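Chapter 7
Wood Finishes and Everyday Wear

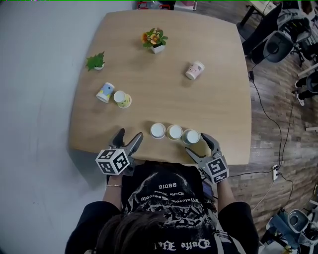
A finish is a thin layer placed between wood and the people who use it. Most finishes are thinner than a sheet of paper, yet they decide how a piece of furniture looks after ten years. Wear begins where skin and clothing touch the surface most often. On a table like the light wooden one shown at the start of this chapter, that means the near side, where a person sits with both forearms reaching forward. A bracelet worn at the wrist can add fine scratches in the same area. A rounded edge helps, as a coating tends to pull away from a sharp corner while it dries.

This chapter covers three groups of finishes – oils, waxes and film coatings. Section 7.1 explains how each one hardens. Section 7.2 follows a survey of 379 school and library tables in Ferkville, of which 328 had been coated with varnish and the rest with oil. Section 7.3 deals with repair, including how to sand between coats and when to strip a surface to bare wood.

Before you begin, review the grit chart in Chapter 6. You will need to know the difference between 220 and 800 grit paper.

Key terms: binder, solvent, curing, film build, sheen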